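Forum: Kitchen and Pantry > Reusing Containers
Thread: Do you keep your plastic bottles?

quillhen
Posted Aug 25, 2019
I have a confession, friends. My pantry shelf is full of rinsed-out drink bottles, the clear kind with a black screw cap, and I love every one of them! I fill them with rice, lentils, popcorn, whatever came home in a floppy bag (I do let them dry overnight first, upside down on the rack). My sister-in-law says I am turning into our grandmother — well, I'll take it.
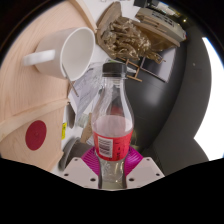 My one real headache is the labels. The red wraparound ones look cheerful in a row, but I can never tell what is inside, so off they come. What do you all use on the leftover glue?

Vimulell
Cooking oil and baking soda, left on for a good long while, then a rag. I've done 80 of them that way over the years.

breadbox1284
I'm going to disagree a little, quillhen, and I hope you'll forgive me. Those narrow necks drive me up the wall. I spilled 400 grams of lentils last December trying to pour them in, and I was finding them under the stove for weeks. Wide jars for me.

quillhen
Oh no, your poor floor! I roll up a sheet of paper for a funnel and go slowly.

Vimulell
Jars are heavy, though, and mine get dropped. I'm sticking with bottles for anything small and dry. Flour I'll give you, breadbox, flour is hopeless.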